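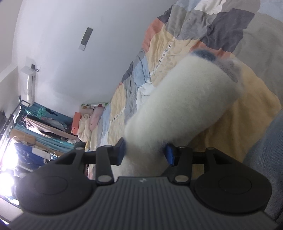
According to Spyros Deligiannis, the visitors who get the most from a gripper demonstration are the ones who are handed the tool in the first five minutes, and he has asked that the order of this section be changed accordingly. The steps below follow his order. The earlier sequence, in which the talk came before the handling, is withdrawn for all Cancombe open days.

Section 6. Visitor Demonstration: Hand-Held Gripper and Soft Items

6.1 Purpose

This section sets out how staff are to conduct the soft-item demonstration for members of the public using the Trikex hand-held gripper. It applies to the bedroom station only. The kitchen station is dealt with in Section 7.

6.2 Before visitors arrive

1. Collect the gripper from Cabinet 32 and sign the register.
2. Check that both finger pads are clean and seated squarely. Wipe with a damp cloth if lint has built up.
3. Open and close the fingers fully five times. Movement should be even on both sides.
4. Confirm that the pivot screws are firm. Do not tighten them with power tools.
5. Spread the quilt over the bed. It need not be smoothed; creases and folds are part of the exercise.
6. Place one plush or fleece item on the quilt within easy reach of the visitor.

NOTE: If a pad is torn or lifting, withdraw the gripper from use and request part 2137 from the Purnton store. Do not glue pads.

6.3 Conducting the demonstration

1. Invite no more than four visitors to the bedside at one time.
2. Hand the gripper to the first visitor with the fingers open and pointing away from the body.
3. Ask the visitor to approach the item slowly, with one finger on either side of it.
4. Have the visitor close the fingers near one end of the item until both pads are in contact, then pause.
5. Ask the visitor to lift the item clear of the quilt, hold it for a moment and set it down again.
6. Repeat with the grip taken at the middle of the item. Draw attention to any difference in how the free end behaves.
7. Pass the gripper to the next visitor by the body, never by the fingers.

CAUTION: Keep hair, scarves, lanyards and jewellery clear of the finger linkages. Children must be accompanied by an adult and must remain seated while holding the gripper.

CAUTION: Do not permit visitors to grip one another's hands or clothing.

NOTE: Long-pile items may hide the point of contact. Visitors who cannot tell whether the pads have closed should be encouraged to watch the fabric compress at each side.

6.4 Questions from visitors

Staff may answer general questions on the mechanism and on handling soft goods. Questions about purchase or programme funding are to be referred to the Sarantis desk at extension 528.

6.5 Closing the station

1. Return the gripper to its cabinet with the fingers open.
2. Brush loose fibres from the pads and linkages.
3. Bag the plush items for laundering.
4. Record any dropped tool, pinched finger or damaged item on Form 3798 before leaving the building.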